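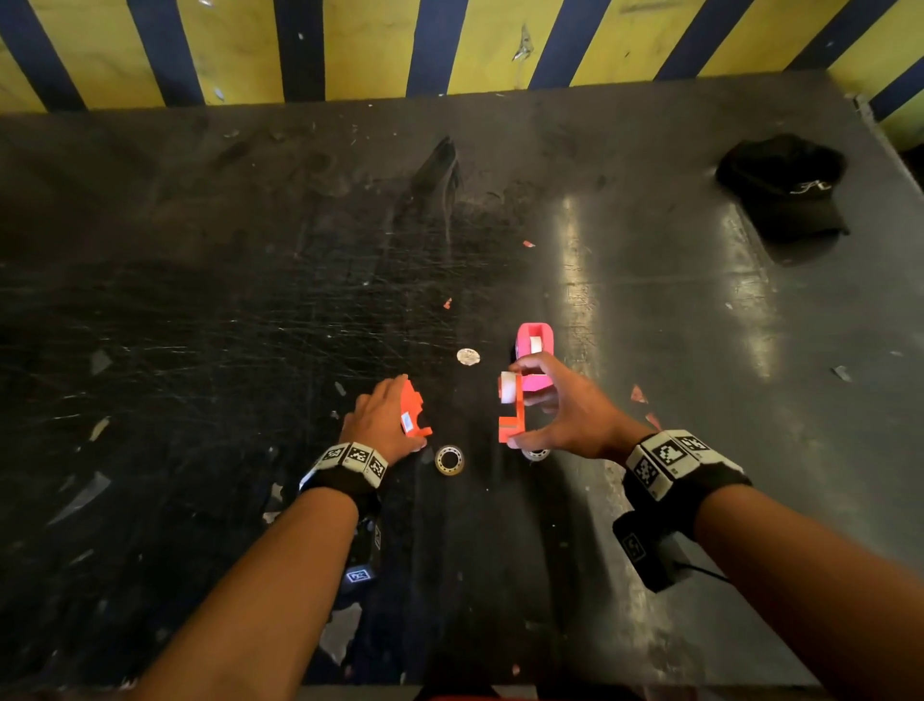

Heavily scratched dark gray tabletop, with a black cap in the corner.

Search products
Enter keyword or item number
Go

Erketti Bench Mat, Full Cover

The Erketti Bench Mat is a heavy rubber sheet that covers a worktable from edge to edge. It lies flat under its own weight and needs no glue or fasteners. Most buyers put it on an existing table that has become too scratched to wipe clean, and some put it on a new table from the first day.

The mat is made in two layers. The top layer is smooth and firm, so screws and washers can be swept off it with a hand or a bench brush. The bottom layer is softer and grips the table. The two are bonded in the press and will not peel apart under normal use. If yours does, see the warranty section.

Sizes and colors

The mat comes 60 inches long in two depths, 24 and 30 inches. It is sold in light gray, green and black. Light gray is the best choice for small parts, which are hard to find on a dark surface. Black hides oil marks and is the one we sell most of to engine shops. Green is between the two.

Custom lengths are cut from the roll, up to 41 feet in one piece. Custom pieces are not returnable, so please measure twice. Measure the table itself and not the old covering, which may have shrunk. If the table stands against a wall, measure along the wall and again along the front — older tables are often not square.

Before you lay the mat

Scrape off old tape and dried glue. Bits left under the mat will show through as bumps within a few days. Sweep the table, wipe it with a damp cloth and let it dry fully. Scratches do not need to be filled. Gouges deeper than the thickness of a coin should be filled and sanded, or the mat may dip there.

Unroll the mat with the printed side down and leave it overnight. It will have a curl at both ends when it comes out of the tube. Do not try to flatten it by rolling it the other way. Two heavy books or a toolbox at each end will do it. In an unheated shop in winter it can take two nights.

The mat can be trimmed with a sharp utility knife and a steel straightedge. Make three or four light passes. One hard pass tends to wander.

Cleaning

Use warm water and a little dish soap. Mineral spirits can be used on grease spots if they are wiped off right away. Do not use acetone or lacquer thinner, as both will soften the top layer and leave a dull patch. Dried wood glue usually lifts off with a plastic scraper.

What it is not for

Do not weld over it or set a hot soldering iron directly on it. It is not an anti-static mat and should not be used as one for electronics repair. Customers who need a grounded surface should look at the Trelteck mats, which we also carry. It is not meant for floors — the top is slick when wet.

The rubber has a smell when new. Airing the mat for a day or two in a garage takes care of most of it.

Customer comments

"Covered a packing table with the 30 inch and it has stayed put since August. The corners took two days to go flat. I would buy the light gray again." — Huguette Arsenault

"Good mat, heavier than I expected. Have someone help you carry it up the stairs. I cut mine around a vise and the knife went through with no trouble." — Kwabena Nyarko

"Fine for leather work, but you still need a proper cutting board on top. A rotary blade marked it the first week. The marks wipe clean, they just show." — Chanida Thongsuk

Shipping

Mats ship rolled in a cardboard tube. The 24 inch mat goes by regular parcel service. The 30 inch mat and all custom lengths go by freight, and the driver will call before delivery. Orders with both sizes are sent together by freight. Please open the tube while the driver is there if it looks crushed, and write any damage on the delivery slip.

Warranty and returns

Layers that separate in the first two years are covered, and we will replace the mat. Cuts, burns and solvent damage are not covered. Uncut stock sizes may be returned within 55 days in the original tube. The buyer pays return freight.

For questions about fit or large orders, ask for Harvey Chisholm at the parts counter.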